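An afternoon at the Bestach lab, Treltstead

I had been meaning to get out to Bestach since March, and when Liesbeth Smits wrote to say Thursday's open day still had places, I caught the early train — and was glad I did.

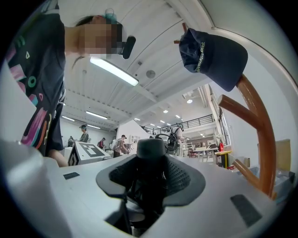

Learning from the hand

Jui-lin Liao, who showed us through, spent most of her time on the method they call Morsy. A person holds the gripper and does the job themselves, over and over, while a camera on the tool records the view. The robot learns from those recordings, so no one has to drive an arm by remote control. She told us a new task used to take 500 demonstrations, and they are now down to 34 if the people doing them vary their starting positions enough. I asked whether tidy, careful demonstrations were best, and she laughed and said a few fumbles and recoveries were worth having too.

Questions over tea

There was plenty of talk afterwards, mostly about whether the result would hold up in somebody's kitchen. They plan to try it in 3 homes in Hedport next. I missed my train and didn't mind a bit.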